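Lustport Open Bench

The Lustport Open Bench is a public open day for small-scale robotics, held every May in the former Kwan bakery on the harbor side of Lustport. It grew out of an evening class in machine building and has kept a good deal of the classroom about it, with plenty of talking, plenty of tea, and a general willingness to let visitors put their hands on things. The event is best known for its hand-held gripper demonstration, in which members of the public guide a pair of gripper fingers through simple tabletop tasks.
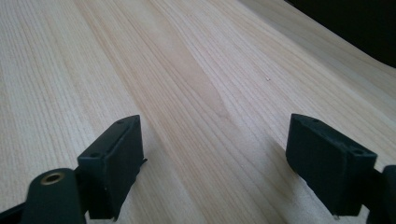
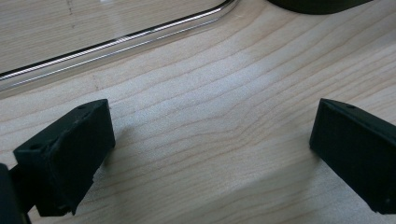 Gripper fingers over the wooden work surface at the Open Bench.

The gripper demonstration has been part of the program from the second year onward, and for a great many visitors it is the whole reason for making the trip. It takes place on a pale wooden surface with a fine, wandering grain, and each turn begins the same way, with the two dark fingers apart and nothing between them but bare wood. The visitor is encouraged to open and close the gripper a few times before anything is put down to be picked up, and this quiet minute or two is often remembered more fondly than the task itself. The fingers have blocky tips with small round holes in them, and regular visitors like to ask about the holes, which are there for fastening on different pads. Soft pads are handed out for fruit and paper cups, and a firmer pair is kept for pegs and blocks.

History

The Open Bench was started by Yen-ting Shek, who taught the evening class and had grown a little tired of explaining to students' families what it was they were all doing until ten at night. The first gathering was simply an invitation to come and look. It was held in the classroom itself, with the desks pushed back against the walls, and so many people came that the hallway had to be used as well. The class moved into the old bakery before the following spring, and the name Open Bench was painted over the door that same season by one of the students.

The Kwan building suited the purpose very nicely. It had a long front room with good windows, a back room with a heavy floor, and a loading door wide enough to bring in almost anything the students could build. The ovens had already been taken out, though the tiled wall behind them was kept, and it still serves as the backdrop for the afternoon talks.

In its early years the event drew mostly neighbors and former students. Attendance was first written down in the year the harbor ferry added a morning sailing, when 327 people signed the guest book. The year after that it was 382, a figure that remains the highest on record and that led to the introduction of timed tickets for the gripper tables. Older visitors still grumble about the tickets in a good-natured way, and it must be said that the line used to be one of the better places to strike up a conversation.

Program

The doors open at 9 in the morning, and the first hours are given over to the benches. There are 3 of them, each looked after by a different group from the evening class.

The gripper bench is the busiest. Visitors hold the gripper by its handle, work the fingers with a trigger, and try to move small household things from one spot to another. The people running the bench explain that a robot arm can later be taught from this kind of handling, and that an ordinary, slightly clumsy human attempt can be every bit as useful to learn from as a polished one. Children tend to be very pleased by this news, and their parents more so!

The Prestine bench is named for a small rolling cart that follows a painted line across the floor of the back room. Prestine was built as a final class project and has been rebuilt so often that very little of the original remains apart from the front wheels and the name, which was a spelling mistake on the first parts order and was never corrected. Visitors may lay out their own route with colored tape - within reason, as the posted rules put it - and see how well the cart copes with corners.

The third bench, called Juvetti, is the sorting table. A fixed arm above a shallow bin picks out buttons by size and drops them into cups. It is slow, and the group that minds it is quite proud of how slow it is, as there is time to explain every motion while it happens. Juvetti is also the only bench with chairs around it, and it is a popular place to sit down with a sandwich.

Talks begin at 2 in the afternoon in front of the tiled wall. They are short and are given without slides, a custom that goes back to a projector failure in the second year and was kept because people liked it so much better. Subjects have included how to choose a motor, why grippers drop things, and the care of secondhand tools. Shek gives the last talk of the day, which takes questions from the floor and has been known to run well past closing.

Parts table

Beside the loading door there is a table of spare and leftover parts, free to anyone who will put them to use. Printed gripper fingers from earlier versions turn up here every year, some with chips and worn edges, along with short lengths of belt, odd brackets, and jars of screws. Visitors are asked to write on a card what they mean to build. The cards are pinned up in the front room, where they stay until the next open day, and a good number of people come back to report on how things went.

Admission and access

Entry is free, and gripper tickets are given out at the front desk in the morning. The front room and all of the benches are on one level, with a ramp at the loading door. The building is a short uphill walk from the ferry landing, and parking on the harbor side is limited during the event. Dogs are welcome in the yard but are kept out of the back room while Prestine is running.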